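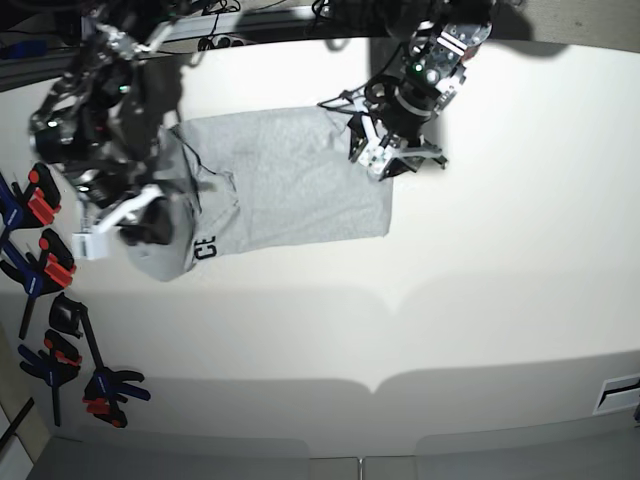
Page last changed: 2026-06-11

My aunt Gifty has been after me for years to write down how we do laundry day at the lake house in Clevuddale, and I keep putting it off, partly since there are 14 of us up there by the end of June and I'm usually the one doing it. The well is slow, so you get two loads before lunch and then you wait — bring a book, or shell peas with whoever is on the porch.

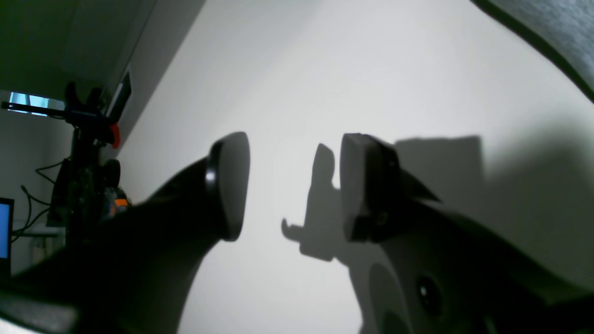
Photo: Esi Alhassan

Old T-shirts go in with the towels and always have. My grandmother would have fainted, but she also ironed dishcloths, bless her.

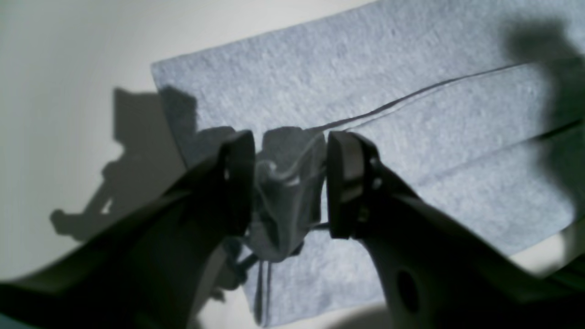

Then there's the line, which runs from the porch to the big maple and sags terribly in the middle, so please hang the short things there! Nkrumah promised to tighten it last summer and I do believe he meant it. Clothespins are in the coffee can under the steps.
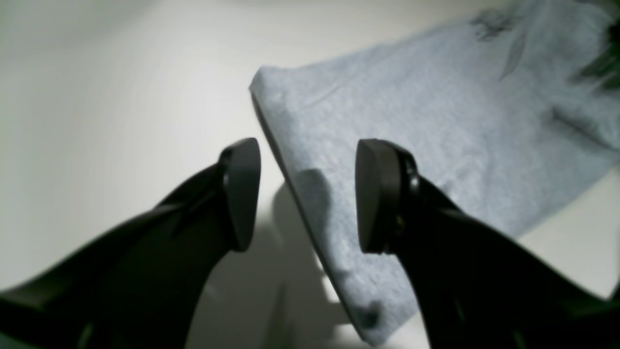
Yaa Laryea

Oh, and bring your own pillowcase this year. We only ever seem to have eight.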